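Plimus Music: my own songs play on the phone but not on the speaker

Posted by mengal_user on October 23, 2026

Hello. I use the Plimus app on an Android phone. I have 179 songs of my own, which I copied from old CDs, and I added them to a playlist with the import option. On the phone they play well. When I send the playlist to my Riken speaker, it skips every one of my songs and plays only the ones from the Plimus catalog. Is there a setting for this?
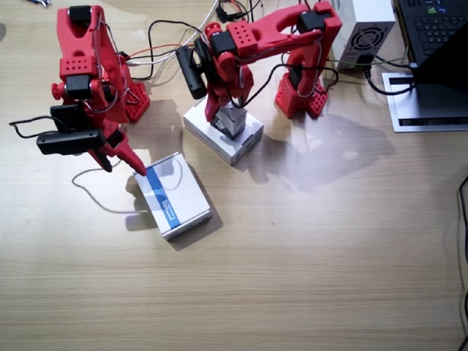

Reply by fusis_fan

The speaker does not take music from your phone. It gets the songs from the internet by itself, and your files are not there. Open Settings, then Library, and turn on "Upload imported files." The limit is 1,000 songs, so you have enough room.
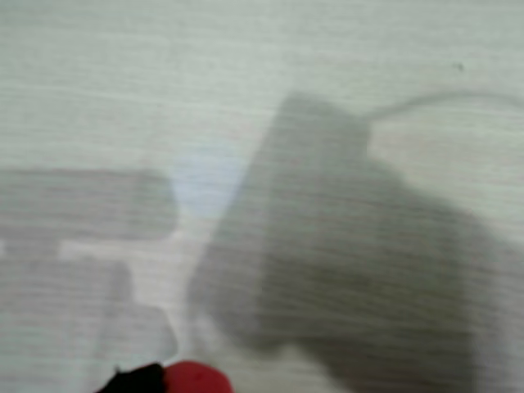

Keep the phone on Wi-Fi until the small cloud appears next to each song. For me, 14 songs stayed without the cloud. They were in WMA format, and I had to convert them to MP3.

Reply by tapedeck4

just use bluetooth, works for me 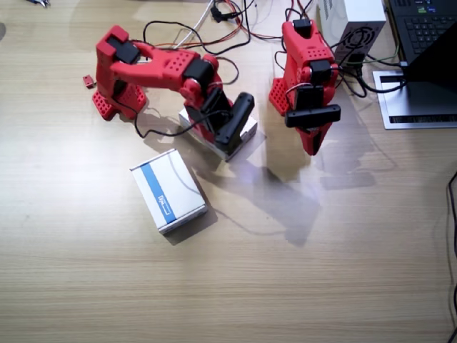 you lose the voice control but who needs it. Also update the speaker, mine was still on the version from March and it was skipping normal songs too.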